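3.2 Room and floor conditions

The recordings in the second group were made in the hall at Wavside, while the first group was made in the smaller rooms of Griffiths. We chose the hall because we wanted to know how a large and bright room changes the way people arrange themselves for tidying work. In the small rooms, the walls decide most of this. A person can take only a few steps before they meet a shelf or a door, and so the working places were nearly the same in all 13 sessions.

The hall gives much more freedom. It has a glossy grey floor, white walls and a white ceiling, and a railing runs along the upper level (Figure 4). A patterned mat in orange and beige tones lies on the floor. We treated the mat as a part of the room and did not ask the participants to use it or to avoid it.
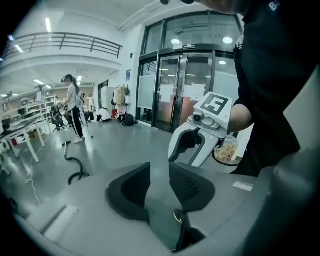
Figure 4. Work in the hall, with a mat on the floor at the right.

3.3 Distance between the participants

Although there was a lot of free space, the pairs stayed close to each other. In 15 of the 16 hall sessions they worked within reach of one another's hands for most of the time. This was not what we had expected from the plan of the room. One possible explanation is that the objects, and not the walls, set the distance. We come back to this question in Section 5, where the two places are compared.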